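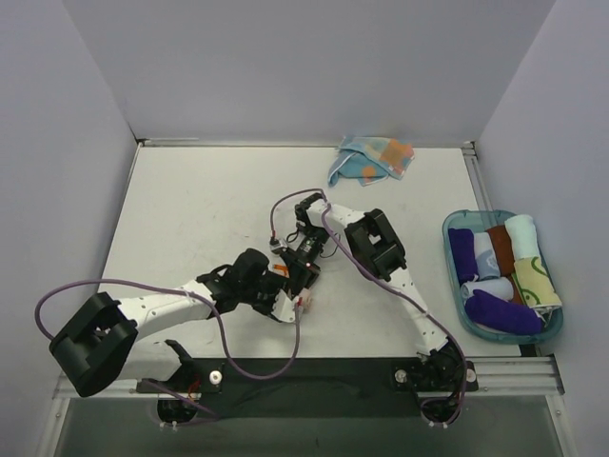
Both arms at the table, tray with the rolled towels on the right.

Ticket: left gripper stops during the towel task
Opened by: Hernán Puma, student robotics club
Status: open

We prepare the towel folding task for the club day on Sunday. The left arm goes to the middle of the table and then the gripper motor gives an overload error. The right arm runs the same program with no error. Closing value is 900 on both sides.

What I tried already:
- restarted the controller, same error
- changed the left motor cable for the spare one from Nustard, same error
- ran the left arm without any towel, 23 cycles, no error

So I think the problem comes only when there is cloth between the fingers.

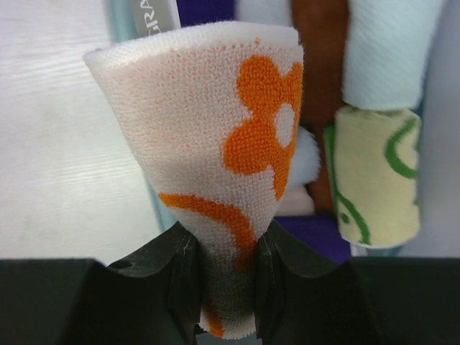 Dosov, February

Update from Fidelina Tello. I looked at the wrist camera while the gripper was holding the white towel with the orange flower. The cloth is pinched at the narrow end of the roll, and the other towels are very near on the right side. I lowered the closing value to 800 on the left arm and made 12 picks. The error came one time.

Question for Mhairi Ritchie: is the torque limit saved in the motor or in our config file? In the file I find it for the right arm only. Please answer before we change more things. Until then we keep 800 and nobody should update the firmware.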